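Two months with the Skarnen gripper kit

I said in February that I would write something once the Skarnen kit had been running for a while, and a few people have asked since, so these are my notes. I paid for the kit myself. Retska, who sell it here, lent me the second set of finger pads, and those have gone back.

The kit is a two-finger gripper, a bracket to fit it to the arm, a cable, and a year of the Idus software. It cost £709 before delivery. There is a cheaper version without the software, but you then have to write your own control code, and I didn't want to spend my evenings on that.

Fitting it was easy. Five bolts, one connector, and a long wait while the software found the gripper and updated it. The printed instructions are thin and one of the drawings is upside down. The version on the Skarnen site is better, so use that. The bracket sat flat first time. My old Holzer gripper needed a washer on one side and never felt quite right, so I was pleased with this.

The cable is too short if you want to run it neatly along the arm. I bought an extension from Retska. It should be in the box at this price.

For testing I use toy vegetables and fruit. They are awkward shapes, they don't go off, and the colours are easy for the software to tell apart. The job is a simple one: pick up each piece, put it in the basket, go back for the next. I have run the same job with the Holzer, so I had something to compare it with.

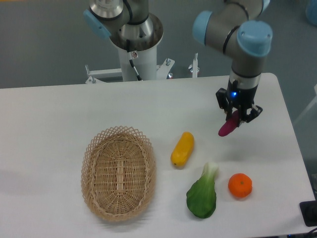 The purple one in the gripper, with the yellow one, the bok choy and the mandarin still on the table.

Long shapes are what the kit does best. The fingers close evenly and the piece stays put when the arm moves off. With the Holzer I got a lot of slow turning, where the thing would swing round in the fingers and arrive at the basket pointing the wrong way. I have seen that happen with the Skarnen, but not often, and mostly when I had told it to pick up too near one end.

The mandarin is harder. It is small and round, and if the fingers come down slightly off centre it rolls. The standard pads are quite firm and don't give much. The softer pads I borrowed were a clear improvement and I would buy them, except that they are sold only in packs of two sets and I need one. I have asked Retska if they will split a pack. No answer yet.

The bok choy depends on which end you go for. By the stem it is fine. By the leaf it is hit and miss, and I now set the pick point by hand for that one.

As for the software, Idus is decent once you have learnt where things are. You can set the grip force with a slider or type in a number, and it remembers the setting for each object. Teaching a new pick takes me a couple of minutes. What I don't like is that it asks you to sign in every time you open it, and if the internet is down you can't get in at all. Mine went down for most of an afternoon in the second week and I got nothing done.

There is also no proper undo. If you move a saved point by mistake you have to teach it again. I now keep a copy of every job before I change anything, and I would suggest you do the same.

Noise is not a problem. It makes a low whirr when it opens and a click when it reaches the end, and I can have the radio on at normal volume next to it.

I wrote to Skarnen twice. The first question, about the update, was answered the same day. The second was about what happens when the year of Idus runs out, and the reply sent me to a price page that had no prices on it. I would want that cleared up before recommending the kit to anyone on a tight budget.

I am keeping it. If you already have a Holzer and mostly handle boxes or blocks, I don't think you would gain much by changing. For odd shapes it is the better of the two I have used.

Next I want to try it with bags of dried beans, if I can find some that don't split. The job files are on the downloads page for anyone who wants them. They were saved in the current version of Idus and won't open in the older one.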